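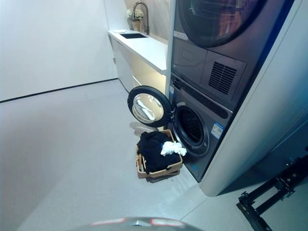 4. 積み重ね設置の洗濯機・乾燥機の使い方

本章では、Vastthorpe 型収納庫に上下二段で組み込んだ洗濯機(下段)と乾燥機(上段)の日常操作を扱う。据付けと給排水の接続は第2章を参照のこと。

4.1 運転前の確認

1. 下段のドアを左側へいっぱいに開く。半開きのまま衣類を入れると、ドアのガラス部に荷重がかかる。
2. ドラム内に前回の洗濯物や小物が残っていないか、手を入れて確かめる。ドラムの奥は暗く見えるため、目視だけで済ませないこと。
3. ゴムパッキンの内側を指で一周たどり、糸くず、硬貨、ヘアピンなどを取り除く。
4. 上段下部の通気スリットを点検し、ほこりが付いていれば掃除機で吸い取る。

注記:前面のラベルは剥がさないこと。修理の依頼時に記載内容を確認する場合がある。

注意:開いたドアに手をついたり、物を掛けたりしないこと。ヒンジが変形し、水漏れの原因となる。

4.2 洗濯物の仕分けと投入

1. かごは洗濯機の正面の床に置く。ドアの可動範囲にかからない位置とする。
2. 濃色と白物を分ける。同じかごに入っている場合は、上にあるものから取り出し、カウンターに仮置きする。
3. ポケットを空にし、ファスナーを閉じる。
4. 衣類を一枚ずつほぐしてドラムに入れる。上限は乾燥重量で8 kg とする。
5. パッキンに布が挟まっていないことを確認してからドアを閉じる。
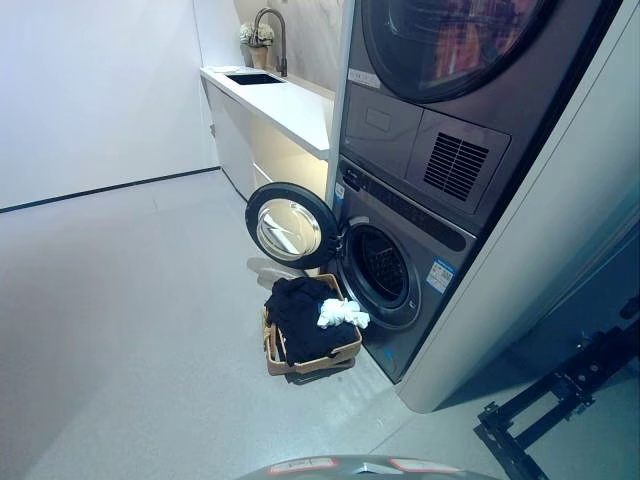

最終更新:2020年9月

注記:黒い衣類は裏返して洗うと、表面の擦れと糸くずの付着が目立ちにくい。白い布を一緒に洗うと色移りすることがある。

4.3 運転

1. 洗剤を投入する。量は洗剤の表示に従う。
2. 上部の操作部でコースと脱水回転数を選ぶ。通常の衣類は800回転、ニットなど傷みやすいものは500回転とする。
3. スタートボタンを押し、ドアがロックされたことを確認する。

注意:運転中に収納庫の扉を閉めないこと。庫内に熱と湿気がこもる。

4.4 運転後

1. ロックの解除を待ってドアを開け、洗濯物を速やかに取り出す。
2. 上段へ移すときは、乾燥機の使用可否を衣類の表示で確かめる。
3. パッキンの水気を乾いた布で拭き取る。
4. 庫内が乾くまで、下段のドアは開けておく。通路をふさぐ場合は、こぶし一つ分の隙間を残す。

予洗いにシンクを使った衣類は、水気を絞ってから投入する。カウンター上の植物や小物は、水はねのかからない位置へ移しておく。

部品の注文時は、Pichler の部品表にある番号を記入する。ドアパッキンの部品番号は1,651である。

改訂担当:Radymyr Lysenko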